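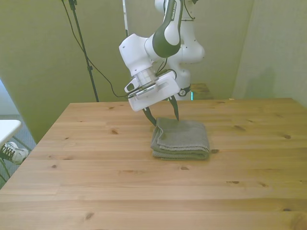
Nov 28, 2020

I have been folding towels wrong for 26 years. I learned this from my sister-in-law, Bianca, who opened my linen closet in April looking for a pillowcase and closed it again the way you close a door on somebody changing.

My method was halves until it fits. Hers is thirds the long way, then halves, then halves again, fold facing out. She did one in front of me, slowly, and handed it over like a diploma.

So today I finally took everything out. I own 11 bath towels for a household of two. I also own a beach towel from Drustadel, a place with no beach, and a hand towel that says Dobre on it and sheds like a collie. Both stay. I'm sentimental and the collie one is good for floors.

The thirds thing does work, I'm sorry to say. You need a real table for it, though. I tried the bed first and everything sank in the middle. On bare wood you can push the air out with your forearm and get a decent edge, at least on the thin ones. The thick ones puff back up while you're reaching for the next. 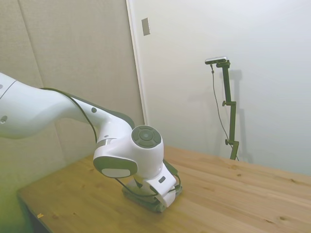 Green cloth, mid-bunch.

Green is its own problem. I bought a set of gray-green ones years ago, thinking they'd go with the bathroom tile, and they go with nothing except each other. They do fold flatter than the fluffy white ones, so they get the front of the shelf, where Bianca will see them first.

Washcloths I'm not folding. They live in a basket in a heap, and she can take that up with me at Christmas.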